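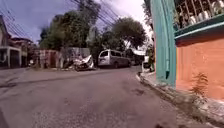 Galleries > Streets > Mallby > Lower road

Painted houses, Mallby

Pictures from a walk through the lower part of Mallby, posted Dec 9, 2023. Bram Segers came along for the first half. The walk took nearly 30 minutes.

1. Turquoise and orange house on the bend. Potted plants behind the white balcony railing, and a weed growing at the foot of the wall. The road curves right just past it.

More walks will be added in January.

Recent galleries
Langat, market side
Doors and gates in Lultar
Balconies, set 6
Leena Räsänen: Stairways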